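Table linen and whatnot > Tablecloths that say HANDMADE all over them

brodie_sheehan
Right, settle an argument. My sister says a cloth with HANDMADE printed on it can't be handmade, and if it was you wouldn't need telling. I say it's just a pattern and who cares. I paid 12 quid for mine at the Oltmont indoor market and I love it.

Kaewsai74
Your sister's right, sorry. It's printed cross stitch. My nan did the real thing and one table runner took her all winter.

ievap
Depends what you want it for though! I've got a proper stitched one from my aunt and it lives in a drawer because I'm terrified of gravy.

brodie_sheehan
Ha, exactly. Mine gets used every single day.

Kaewsai74
Fair enough, but don't call it folk art. The Clanen shop had a stack of these in January with "traditional" on the ticket. Wound me right up.

ievap
Nobody called it folk art, he said it was a pattern :) Anyway I gave in and bought one as well.
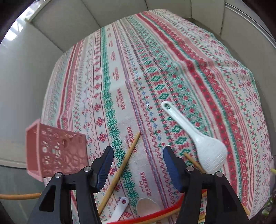
My cloth came from the Grikholm closing down sale. I like it more than I thought I would – the stripes are red, pink, green and a pale blue on off-white, with little stars and zigzags in them, and yes Brodie, HANDMADE in dark red along the cream bits. The bumpy white rice paddle is staying, whatever else goes. Does anyone wash theirs at 40? The label's gone.
Ieva

brodie_sheehan
Ooh, very similar to mine! I do 30 and hang it straight out. Did 40 once and the red was fine but it came up a bit short at one end.

Kaewsai74
OK the stars are nice. Still not handmade.

brodie_sheehan
I'll tell my sister she's got a friend.

ievap
30 it is then, ta. Is it worth ironing or do you not bother?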